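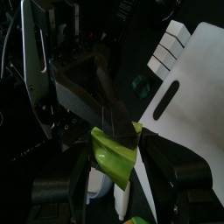

I have been trying to pick a color for the back hallway since we moved to Prakville, and I am no closer than I was in September. The hallway runs from the kitchen to the side door, has no window, and gets used more than any room in the house. Every color I put up in there turns gray by dinner time. My sister-in-law Despina says to stop being careful and go with a lime green, a shiny one like the crumpled thing up top, where the creases catch the light. I laughed at first. Then I went and bought a sample pot.

I should say what is on the wall already. Whoever had the house before us used a cream gloss, right over wallpaper in places. I spent most of a weekend with a scraper and a spray bottle. The paper came off in strips near the kitchen and in pieces the size of a stamp by the side door. Under it was a pale pink, and under that bare plaster with pencil sums on it. One of them says 3894. I left that patch until last and then painted over it anyway.

So far I have tried:

- a soft white, which looked dirty
- a blue from the hardware store in Pillbridge, fine in the morning and gloomy after four
- a mustard that Leszek liked and I didn't
- the lime

The lime is on a square of lining paper taped next to the coat hooks. I move it every few days. By the kitchen door it is cheerful. At the far end, under the old bulb, it goes a bit sour. I changed the bulb for an 800 lumen one and that helped more than any of the paint did, so I should have started there.

Gloss is the other question. It wipes clean, and we have a dog. It also shows every bump, and these walls are mostly bumps. Amra next door did hers in eggshell and says it marks if you lean a bike on it. We have two bikes.

I priced it all up last night. Filler, primer, two coats and a new roller comes to 90 dollars if I use the tray I already have. The trim will have to wait.

Leszek wants the green on the bottom half only, with the soft white above it and a rail between. I don't mind that idea. I have to measure for the rail, and the store cuts it in 8 foot lengths, so there will be a join somewhere. Probably behind the coats.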